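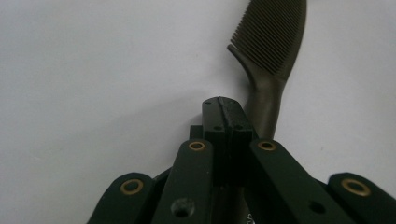
Week 6 – Is it down, or is it just me?
Notes for Running Web Services, spring term
Instructor: Iolanda Marinho
Posted 6 May 2022

Okay, so these are the notes for the session on status checks and uptime. A few of you asked for something fuller than my slides (fair, they were mostly boxes and arrows), so I've typed up what I said plus a couple of things I forgot to say. Read it before the lab if you can. You'll need a terminal and your login for the Jatcombe server.

1. What does "down" even mean?

I started by asking the room this and we got a pile of different answers, which was the point. Somebody types an address, waits, gets nothing, and says the site is down. But a lot has to happen before a page shows up. The name gets looked up. Your machine opens a connection to an address. There's usually an encrypted handshake. The server gets the request, probably talks to a database, and sends something back. Then your browser has to draw it. Any of those steps can break, and from a kitchen table they all look pretty much alike.

So when I say "down" in this course I'm going to try to say which step. You should too, in your write-ups. "The name doesn't resolve" is a useful sentence. "The site was down" gets you half a point.

2. What a checker does

A checker is a small program that sits somewhere on the internet and asks for a page every so often. It writes down two things: did I get an answer, and how long did it take. The free public ones usually check only when a visitor asks, or on a slow schedule. The one we use in the lab, Kenari, checks on whatever schedule you give it and keeps the results in a plain text log, which I love, since you can open it in anything.

Each line in a Kenari log has the time, the address, the step it got to, the status code if there was one, and the response time in milliseconds. If it gave up waiting, the last column is just a dash. Please don't turn those dashes into zeros when you load the file. Themba Kekana did this in last year's group and ended up with a chart showing the server getting faster and faster right through an outage. He's fine with me telling you this, I asked.

3. Timeouts

How long should the checker wait before it calls it quits? Too short and a slow page counts as a dead one. Too long and you find out about trouble late, and your checks start to pile up on top of each other.

In the lab the timeout is 2,000 milliseconds. I picked that because it's long enough for our sleepy old server on a normal day and short enough that you'll see some failures when we squeeze it. For a real service you'd look at your own numbers first. Collect a week of response times, look at the slow end, and set the limit somewhere past that. Then come back and look at it again after any big change, such as a new host or a new payment page.

Chunhua Tan asked whether you should have one timeout for everything or a separate one for each step. Good question, and I gave a mushy answer, so let me try again. Use separate ones if your tool lets you. A name lookup that takes as long as a whole page load should worry you, even if the page does show up in the end. With one big timeout you'd never notice.

4. Where you check from matters

One checker in one place tells you whether the site can be reached from that place. If the network between the checker and the server has a bad afternoon, the checker will tell you the server is dead, with great confidence, while customers everywhere else are happily ordering shoes.

The usual fix is to check from a few places and only raise the alarm when more than one of them agrees. We talked through the Rangel case for this. Quick recap for those who missed it: Rangel is a small ticket seller, they had one checker, and it lived in the same building as their web server. One night in January the building lost its outside connection. The checker could still see the server perfectly well down the hall, so the log is a lovely row of successes. Meanwhile no one outside could buy a ticket. They learned about it from email, in the morning.

Put your checker outside! If you remember one thing from this section, that one.

5. Status codes, the short version

You've seen most of these already, so I'll be quick.

Codes in the 200s: it worked, or at least the server thinks it did.
Codes in the 300s: go look over there. Your checker should follow these, up to 11 hops in Kenari, and then it stops and calls it a loop.
Codes in the 400s: the server thinks you asked for something wrong. A missing page, a page you can't see, too many requests.
Codes in the 500s: the server tripped over its own feet.

Now the annoying part. A server can send you a cheerful 200 along with a page that says "Sorry, something went wrong." This happens all the time. The application catches its own error, shows a nice message, and never sets the code. Your checker sees a 200 and goes back to sleep.

So check the contents as well. Pick a bit of text that's only there when the page has been built properly, and have the checker look for it. Not the site name in the header, that's going to be on the error page too. For a shop I'd go for something that comes out of the database – a product name that isn't going away anytime soon, say. And write down somewhere that you're depending on it, or one day a coworker will rename the product and your phone will ring at dinner.

6. The "is it just me" test

Do this in order, and write down what you get at each step.

Try the site in a private browser window. That gets rid of old cookies and most add-on trouble.
Try a totally different site. If that's broken too, stop here and go look at your own connection.
Turn off the wireless on your phone and try the site over the phone network.
Look up the name from the terminal. Then look it up again using a different name server.
Ask a public checker, or a friend in another town.

I've seen people skip straight to the last one, get told the site is up, and sit there none the wiser. The earlier steps are what tell you where your own problem is. The name lookup step catches a surprising number of cases, especially right after a site moves to a new host. Your provider may hold on to the old address for a while, so you're knocking at a house they moved out of.

7. Uptime as a percentage

We ran out of time here so read this bit with some care.

Uptime is the share of checks that succeeded over some period. Sounds simple. But think about what the number leaves out. If you check once an hour, an outage that fits between two checks never happened, as far as your log knows. If you check every minute you'll catch most of them, but you'll also catch every hiccup.

Also ask who was affected. The Zekemlow log I handed out has 39 failed checks in it. In one version of the story those are spread thin over the whole month, mostly at night, and I doubt many people cared. In the other version they come in one lump on the morning bills were due. Same percentage! Please plot the failures against time before you say anything about how bad it was.

And planned maintenance. Some companies count it as downtime, some leave it out. Either one is okay with me as long as you say which you did. Odair Cordeiro argued pretty hard that leaving it out is cheating, since the person trying to log in can't tell the difference. I'm mostly on his side, but there's a reasonable case the other way if the window was announced well ahead, and I'd enjoy reading that case in somebody's essay.

8. Reading a response time chart

A few patterns to look for when you open your own log.

A slow climb over hours and then a sudden drop back. Often something is filling up (memory, usually) and then getting restarted.
A bump at the same time each day. Backups, reports, or just people getting to work.
A flat line that jumps to a new flat line. Something changed. Find out what was released.
Very fast answers all of a sudden. Sounds great, might be an error page. Errors are quick to make. Check the codes and the page size.

Don't use the average by itself. A handful of very slow answers gets lost in a crowd of fast ones. Use the median and then something from the slow end, like the 95th percentile. We'll go over how to work that out in the lab.

9. What to put on a status page

Short section, we'll return to it in Week 7 when Bláthnaid Hayes comes in to talk about writing to customers during an outage. She's done a lot of this and she's very funny about it.

For now: say what's broken in words a customer would use. Say when you noticed. Say when you'll post again, and then post again at that time even if all you have is "still working on it." Host the page somewhere other than the thing it reports on. You'd think this goes without saying, and yet.

For the lab

Set up Kenari on your own machine and point it at your practice page on Jatcombe. Leave it running for 18 hours. Keep your laptop plugged in and turn off sleep, please, or you'll be measuring your own nap times. While it's running, break your page once on purpose, in a way that still gives a 200, and see whether your check catches it.

Hand in the log, one chart, and a page of writing on what you saw. Mention your timeout, where you checked from, and what text you looked for. If your log has a gap in it, leave the gap in and tell me about it.

Reading: chapters on name lookup and on caching in the course reader. The caching one is long, you can skim the second half. Office hours are the same as always, and I've moved the sign-up sheet to the course page because the paper one kept walking off.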